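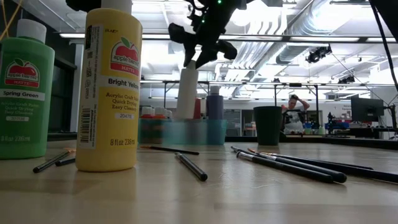 Skokine Parish Opens Study Year on the Life of St. Angela Merici

The parish of Skokine has opened a year of study on St. Angela Merici, who founded the Company of St. Ursula in Brescia in 1535. The first evening was held in January in the lower hall of the parish house, and 36 people came to it.

The year was prepared by Hartmut Wendt, who teaches church history at the Bratico Center. In his opening talk he spoke about the early life of the saint. She was born at Desenzano, on Lake Garda, and lost both her parents when she was still young. She then lived for some years with an uncle in Salò. Later she became a Franciscan tertiary, and she returned to Desenzano before she moved to Brescia.

"Many of us know the Ursulines as teachers in schools," Mr. Wendt said. "But the women who first joined Angela did not live in a convent. They stayed in their own homes, with their families, and they had no habit. I would like us to begin from this."

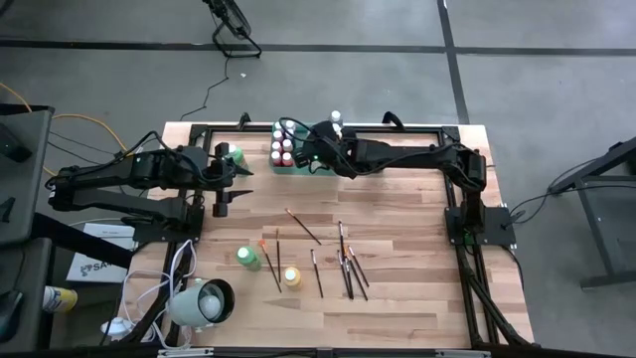
Green paint bottle and teal bin on the worktable.

The second part of the evening was given to the Rule, which Angela dictated to her secretary, Gabriele Cozzano. The participants read the first chapters in small groups and afterwards put their questions. One question was about her journey to the Holy Land, during which, according to the tradition, she lost her sight on the island of Crete and received it again on the way home. Mr. Wendt answered that he will come back to this journey in the spring, when the group reads the older accounts of her life.

The reading book for the year has 409 pages. It contains the Rule, the Counsels and the Testament, together with letters of Cozzano, and it was printed by Flavix in an edition of 725 copies. It can be bought in the parish office in the mornings, or borrowed from the library of the Bratico Center.
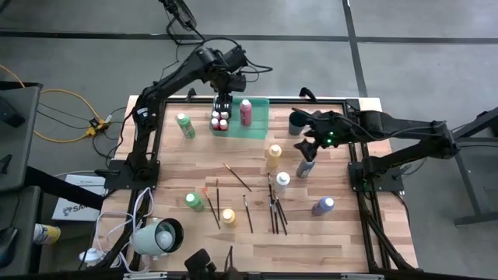 Four small paint bottles in the green tray.

There will be 17 evenings in total. They begin at 7 p.m. and finish with Vespers in the side chapel. Babatunde Osagie will lead the three evenings on the Counsels, in which Angela gives advice to the women who guided the Company. Mr. Osagie came to the parish two years ago, after he finished his studies in theology, and he is also responsible for the preparation of adults for baptism.

A separate evening will be about the time after the death of the saint in 1540. The Company received papal approval in 1544, but there was disagreement between its members about changes in their way of life, and in some cities the Ursulines later became an enclosed order.

Persons who did not attend the first evening may still join. The text of the opening talk is available from Mrs. Shehu in the parish office, and those who wish to receive the readings by mail should leave their address with her.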